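Hadham Support Portal
Ticket: Tikari hand-held gripper kit, recordings rejected with "width lost"
Status: Closed
Product: Tikari kit, two grippers, head camera, desktop software
Software build: 312
Opened by: Heike Hagedorn, Heitmann
Assigned to: Timo Reuter

Heike Hagedorn, 8:15 AM
We have the Tikari kit on a trial and need to decide by the end of January whether to buy more sets. The grippers are fine to hold and the battery life is better than I expected. The problem is with the software. After each session the desktop program checks the recordings and throws out the ones it doesn't like. Of 469 recordings in the last batch it rejected 114, nearly all with the same message:

WIDTH LOST: jaw opening could not be estimated

Our operators do small household pick and place around the sink units. They pick up a tube or a sponge, set it down, and move to the next station. Nothing heavy. Rejections show up with every operator and on both sides, but the right gripper is worse.

Things I have tried so far:
Restarted the desktop program and ran the check again. Same files rejected.
Wiped the lenses and the marker faces with the cloth from the kit.
Swapped the two grippers between hands. The errors moved with the gripper.
Ran the calibration wizard on the right gripper. It said PASS.

I also want to know if the rejected files can be saved. Losing that much of a day's work is hard to justify on a trial.
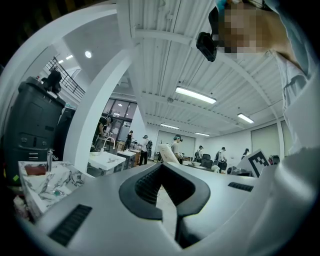 Timo Reuter, 9:40 AM
Thanks, Heike. The swap test is useful. If the errors follow the gripper, we can leave operator technique out of it for now. Please send me three things:

1. The check log for the batch (Tools, Export check log).
2. The calibration file for each gripper.
3. One rejected recording, the shorter the better.

Please don't delete the rejected files. The check only marks them, and the raw video stays on disk until you run Clean Up. I'd turn off automatic Clean Up under Storage until this is sorted out.

One more question. When you ran the wizard, did you open the jaws all the way at step 4, or did you stop when the bar turned green?

Heike Hagedorn, 10:05 AM
Log and files are uploaded. Clean Up is off now. On step 4 I stopped when the bar turned green. The quick start card says to wait for green and then press Next.

Timo Reuter, 11:30 AM
The card is out of date on that point. In build 312 the bar turns green as soon as there are enough samples, even if the jaws are only partly open. The wizard then saves whatever it saw as the full range. Your right gripper has a saved maximum that is well short of the real one. Any time the operator opens wider than that, the software treats the reading as bad and marks the recording.

The left gripper has the same fault to a smaller degree, which matches what you reported.

Please redo it like this:

1. Close the jaws fully and hold for five seconds.
2. Open fully and hold for five seconds, whatever color the bar is.
3. Repeat the open and close four times at a slow, even speed.
4. Press Next.
5. Check that the maximum on the summary page is close to the number printed on the calibration sheet in the case.

Do both grippers, then use Recheck on the old batch. You don't need to record anything again for this test.

Heike Hagedorn, 2:20 PM
Done for both. After Recheck most of the batch is accepted. There is still a group of rejected files from the right gripper. The message is different now:

MARKER DROPOUT: tracking gap over limit

The longest one has 3,783 frames and the gap is near the end of it. Pascal Frerichs ran that station and he says he wasn't doing anything unusual.
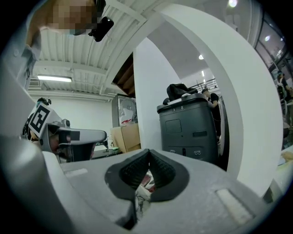

Gripper view, ribbed center pad at the bottom, second unit at left.

Timo Reuter, 3:10 PM
This is a separate issue, and it was hidden by the first one. The check stops at the first error in each file, so you only see the second after the first is cleared.

I went through the recording you sent. At the gap, the software reports low contrast on the marker and then drops it. Exposure is on Auto in your profile. For an indoor room with fixed ceiling lights we suggest setting it to Locked. Open the profile, choose Camera, point the gripper at the area where the work is done, and press Lock. Don't lock it while pointing up at the lights or the value will come out too dark.

Please also check the two small screws behind the marker block on the right gripper. They should be snug. If the block can be turned by hand, tighten it and repeat the calibration.

Heike Hagedorn, 4:45 PM
Heikki Tikkanen checked the screws. One was loose on the right side, and the block moved a little when he pushed it. He tightened it with the key from the case and we calibrated again. Exposure is locked on both. We will run a short session on Sunday at the Plusham site and I'll post the result.
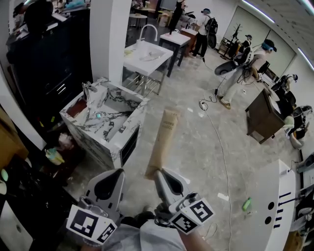 Category: Hardware > Jaws and marker blocks

Heike Hagedorn, 1:30 PM
Result from the Sunday session: no WIDTH LOST errors. Two files with MARKER DROPOUT, both from one operator, and in both the other hand was covering the block for a while. I think that's fair and we will mention it in our training.

The thin cables on the grippers are still a nuisance. They catch on sleeves. Is there a clip for them?

Timo Reuter, 2:15 PM
Good, and yes on the two files. A covered marker will always be flagged if it lasts past the limit. You can raise the limit under Check Settings, but I would leave it where it is.

There is a cable clip, sold as a spare. I've asked Thaddäus Bachmann in our parts department to send a pack with your next shipment, no charge. He will also include the new quick start card.

Files from before the screw was tightened can be kept if they pass Recheck. For the ones that still fail, the video is good but the jaw width is not, so only use them if your project doesn't need the width.

Heike Hagedorn, 2:50 PM
We need the width, so those will go. I'm fine with closing this. Please put the step 4 change in the release notes.

Timo Reuter, 3:05 PM
Passed on to the software team. Closing.

Resolution: Recalibrated both grippers at full jaw opening. Tightened right marker block. Exposure set to Locked.
Follow-up: Cable clips and new quick start card to customer.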